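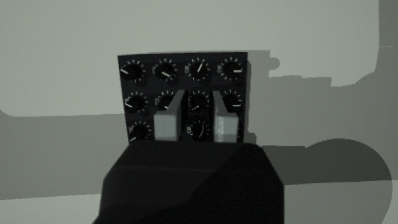 4. Running the Simulator on Open Day

Welcome, and thank you for giving up a little of your day to show visitors what we do at Skastcombe! Please take this part slowly, even if you have run the Grokero station before.

4.1 Start the Grokero viewer and choose the two-arm table.

4.2 Let your visitors look around the room for a bit before you move anything (they nearly always want to).

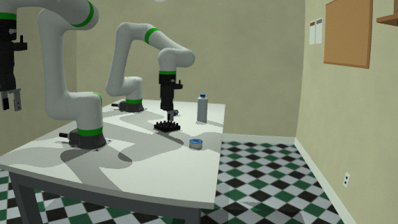

4.3 Pick the arm you want from the Dlamini menu and set the speed to 400. The slider goes up to 1000, but that is far too quick for anyone to follow.

Note: The tabletop finish can be changed under Room. Children love this part.

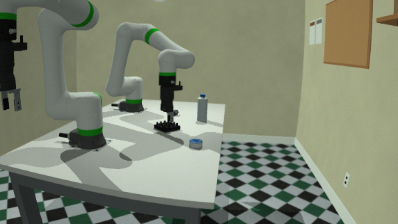

4.4 Bring the fingers down a little at a time, and switch to the wrist view for the last stretch.

Caution: Save before you hand over the controls. Reset clears the whole session.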